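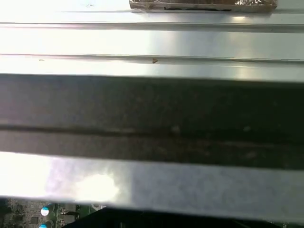
Segundo a equipa do turno da manhã, a lista antiga dava o mesmo peso a tudo e por isso ninguém chegava ao fim; pediram que os pontos da cozinha viessem primeiro e que houvesse espaço para comentários. Esta versão segue essa ordem.

LISTA DE VERIFICAÇÃO DE SEGURANÇA – COZINHA E ARMAZÉM
Refeitório Dedomik, piso 0
Data da inspeção: 2024-06-09
Legenda: C = conforme; NC = não conforme; NA = não aplicável

1. Superfícies e bancadas

1.1 Superfícies metálicas sem arestas vivas nem rebarbas: C
1.2 Juntas de silicone íntegras: NC
Comentário: junta descolada atrás do lava-loiça grande, num troço de 40 cm. Retirar tudo e aplicar de novo. Não remendar por cima.
1.3 Tábuas de corte separadas por cor: C
Comentário: a tábua verde tem sulcos fundos. Substituir na próxima encomenda.

2. Frio

2.1 Temperatura da câmara de refrigerados entre 0 e 5 °C: C
2.2 Registo de temperaturas preenchido duas vezes por dia: NC
Comentário: faltam registos da tarde. A folha está pendurada do lado de dentro da porta do economato, onde quem fecha não passa. Mudar para junto da câmara.
2.3 Borracha da porta da arca Tsuchiya: C
2.4 Abertura da câmara pelo interior: C
Comentário: puxador testado com a porta fechada. Abre à primeira.

3. Gás e equipamentos quentes

3.1 Válvula de corte geral acessível e identificada: NC
Comentário: identificada, mas com caixas de óleo à frente. Caixas retiradas durante a visita. Marcar o chão.
3.2 Tubos flexíveis dentro da validade: C
3.3 Termopares dos queimadores: C
3.4 Fritadeira com termóstato de segurança: C
Comentário: o botão de rearme está duro. Pedir à Mident que o veja na visita de novembro, ou antes se voltar a disparar.
3.5 Manta ignífuga em local visível: C

4. Extração e incêndio

4.1 Filtros da hotte limpos: NC
Comentário: gordura acumulada nos dois filtros da ponta esquerda. Os restantes aceitáveis.
4.2 Extintores com etiqueta válida: C
4.3 Caminho de evacuação livre, largura mínima de 920 mm: C
Comentário: medido na passagem mais estreita, ao lado do carro dos tabuleiros, com o carro encostado à parede.
4.4 Iluminação de emergência: NC
Comentário: o bloco por cima da porta de serviço não acende no teste. Bateria pedida à Sito.

5. Armazém

5.1 Estantes fixas à parede: C
5.2 Produtos químicos separados dos alimentos: C
5.3 Fichas de dados de segurança disponíveis: NC
Comentário: falta a do desengordurante novo. As outras estão no dossiê, por ordem.
5.4 Nada pousado diretamente no chão: NC
Comentário: sacos de farinha sem estrado. Há estrados livres no cais.

6. Pessoal

6.1 Calçado antiderrapante: C
6.2 Caixa de primeiros socorros completa: NC
Comentário: compressas para queimaduras fora de prazo. O resto está bem.
6.3 Formação em combate a incêndio: NA
Comentário: verificada à parte, com os recursos humanos.

Resultado: 8 pontos não conformes. Prazo de correção de 28 dias, exceto 3.1 e 4.4, a resolver esta semana. Depois de corrigir, rubricar na margem e anotar o dia. A reverificação incide apenas nos pontos NC e na tábua do 1.3.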